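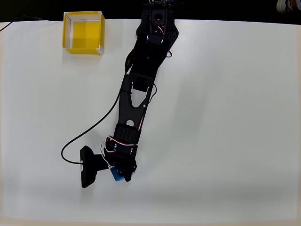
Re: Ferry or bus to Vuststead?

norbert_b
Posted 15 January 2005
We're moving my mother from Skemport to Vuststead at the end of the month. She has one dresser, six boxes and a cat. The movers want 858 for the whole job and I think that's too much. Can I take the boxes over on the ferry as foot passenger luggage or do they make you book a vehicle?

ikatona
You can take what you can carry up the ramp. I did it with a folding cart two winters ago and they didn't charge me. The dresser won't go.

Imre K
They changed the rule in September. Two bags per person, anything else goes in the hold at the parcel rate. Ask at the window on the Skemport side, the phone line gives you the old rule.

ikatona
I crossed in October with four boxes and paid nothing.

Imre K
Then you got a clerk who didn't care. The sign is up next to the ticket window.

piroska
Take the 41 bus. It goes over the bridge and has the big luggage bay underneath. It takes longer than the ferry but you're indoors the whole way and the cat can ride on your lap in a carrier. My sister moved most of an apartment that way over several trips.

norbert_b
Does the 41 still run on Sundays? The schedule I have is from last year.

piroska
Yes, but only until mid afternoon. Last one back leaves Vuststead at 3:10.

Edit Kozma
I would pay the movers. Is it Dierckx? They moved us and nothing broke, and they took the dresser up three flights. By the time you rent a van for the dresser and pay for gas and the bridge you've saved very little and your back hurts.

norbert_b
It is Dierckx. The van is 95 for the day plus the toll, so I'd still save a lot.

Edit Kozma
Do you have someone for the other end of the dresser?

norbert_b
My brother in law, maybe.

Imre K
If you get the van then put the boxes in the van and forget the ferry. I don't see why this is a question.

norbert_b
The van is only free on the Tuesday and she wants her kitchen things there the weekend before.

ikatona
Ferry with a cart then. Go on the early boat, it's half empty.

Imre K
Two bags.

piroska
Whatever you pick, put the cat's papers where you can reach them. The bus driver asked for ours.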